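Robots in the Home: Course Notes, Unit 6
Site visit to Geltar, Evport
Handout revised May 31, 2018

These notes cover the visit to the Geltar demonstration room in Evport. Read them before you start the written exercise. If you missed the visit, you can still do parts 1 and 2 of the exercise from these notes, but ask for the session log before you try part 3.

Getting ready

The visit was in two halves. In the first half we had a talk on how Geltar tests its household software. In the second half we watched the software run in simulation on the large screen. All the work we saw was done in a simulated house. The company also has real arms in its Trustthorpe building, which was not part of this visit.

The simulated house has a name, Ristić, and the staff use it as if it were a street address ("we ran it in Ristić overnight"). You will see the name in the log files, sometimes without the accent mark. Search for both spellings.

What the talk covered

A test in Ristić is called an episode. Each episode has a start state, a written instruction and a time limit. Geltar keeps a library of 605 instructions for the house. Of these, 224 have to do with the kitchen. A normal overnight run is 4,000 episodes, spread over the whole library.

The speaker spent some time on objects that are hard to handle. A mug has a handle and a body, and there are several good ways to take hold of it. A flat upright object, such as a picture in a frame, gives the planner fewer choices. The arm has to come in at an angle that leaves room for the wrist, and anything mounted above the counter limits that room further.

The demonstration

The instruction for the session dealt with the framed poster on the kitchen counter.

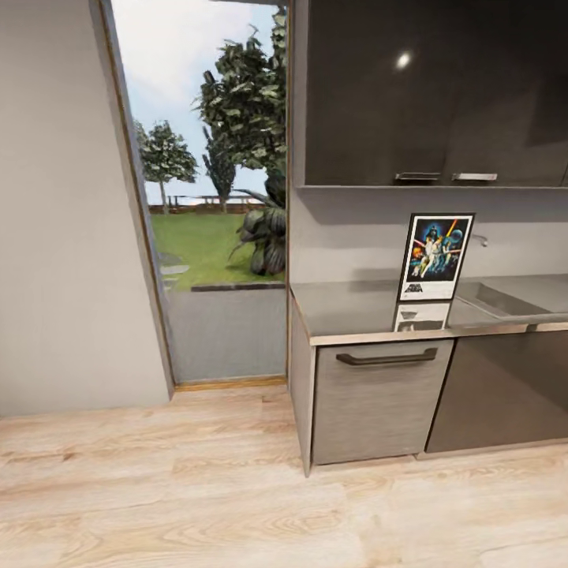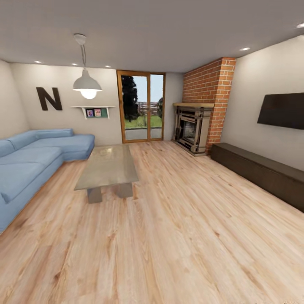
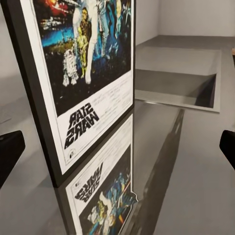
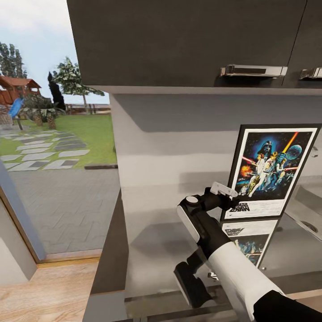
Several people asked about shiny surfaces. A polished counter gives the software a second copy of whatever stands on it, upside down. If the object detector has only been trained on matte surfaces, it may draw its box around the object and the reflection together, and the grasp point then comes out too low. Geltar deals with this by changing the finish of the counter from one episode to the next during training. Glass and television screens are handled the same way.

Another question was why the house has rooms and a yard that the arm never reaches. The answer was that the same house is used for navigation tests, and that light coming in from outside changes how the kitchen looks to the software. They would sooner keep one large model up to date than several small ones.

Terms to know

Episode: one run of one instruction, from start state to stop.
Start state: the position of every object and of the arm at time zero.
Reach: the space the gripper can get to without moving the base.
Clearance: the smallest gap between the arm and anything it is not meant to touch.
Transfer: running on a real arm what was trained in simulation.

Written exercise

Part 1. Explain the difference between reach and clearance. Use a kitchen counter with a cabinet above it as your case.

Part 2. Write a start state for an instruction of your own. Keep to one room and list every object the arm could touch.

Part 3. Open episode 151 in the session log. Find the smallest clearance value and say which part of the arm it belongs to. Show the lines you used.

Two pages at most, not counting log lines. Hand it in on paper or through the course page. The second visit, to Trustthorpe, is in September, and the sign-up sheet will be on the course page with the reading for Unit 7.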